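Standards Office Diary, Plimthorpe Laboratory
Entry for 2022-03-22
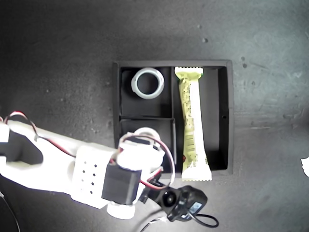

The morning was given to the second reading of the draft rules for bench work with small arms. The draft now stands at 29 clauses. It was agreed in September that no clause should run longer than a person can read while standing at the bench, and several still do. I have marked these for cutting and returned them to Edholm, where the first text was written.

Clause 4, on the work surface, was accepted with one change. The earlier wording required the operator to "prepare the area suitably," which every reader took to mean something different. The new wording asks that the tray be placed within easy reach of the arm, that its position be written in the log before the first run, and that anything on the surface that has no part in the task be either removed or listed. Levente Gulyás objected to the word "listed" on the grounds that operators will list things in order to avoid moving them. His objection is recorded. I do not think it is strong enough to hold up the clause, and he did not press it.

Clause 7, on items and compartments, took most of an hour. The question was whether a divided tray should be treated as one location or as several. Edholm has always logged it as one. Our practice is to name each compartment separately, and I argued for keeping ours. A run sheet that says an item went "to the tray" cannot be checked by a second reader. A run sheet that says "upper left" can. We also settled what is to be written when an item is longer than the compartment and rests over the rim, as a snack bar will in a small tray. The item is to be recorded in the compartment that holds the greater part of it, with the word "over" added. This is plain enough, and I expect it to be followed.

There was a related matter of like items. Where two items of the same shape and color are used in one task, the draft required each to be given a label. Levente pointed out that a label changes how the item looks to the camera on the gripper, and that the record is then of a labeled item. We struck the requirement. The operator will identify like items by their starting compartment alone.

Clause 11 concerns cables. I had expected this to pass without comment. The present text says that cables "shall be secured," and it was put to me, fairly, that a cable secured at every joint will pull when the arm reaches its full travel. The revised text requires that slack be left at each moving joint, that no loop come between the gripper and the item at the point of grasp, and that the operator move the arm by hand through its full reach, with power off, before the first run of the day. A line for the operator's initials will be added to the run sheet. Carroll is to redraw the sheet and has asked for it to stay on a single page.

After lunch I went through the log returns for the quarter. We hold 3,930 run records under the old rules. Of these, 466 have no entry for the starting position of the tray, and I can see no sound way of filling them in afterward. I have ruled that they be kept and marked incomplete. There was some pressure from Zarnis to allow an estimated position where the operator is confident of it. I declined. An estimate entered in the same column as a measurement will be read as a measurement by whoever opens the file next, and I would sooner have the blank.

The older question of printed parts remains open. The draft says that a printed link shall be inspected for cracks "at regular intervals," and no one present would commit to an interval. I have asked the workshop for its replacement notes going back to September. Until these arrive, clause 17 will carry the words "at the start of each working day," which is stricter than anyone wanted but can at least be obeyed.

Two smaller points. The stop switch must be within reach of the operator's free hand, and the draft did not say which hand was meant to be free. It now says the hand not used for the controls. Also, the phrase "robot operator" and the word "operator" were both in use, at times in the same sentence. We shall use "operator" throughout.

Levente will read the clean copy on Thursday. I am to write to Edholm about the compartment names before then, and to ask whether they can adopt ours for new work without changing their older records. Carroll's draft of the run sheet is to come to me first.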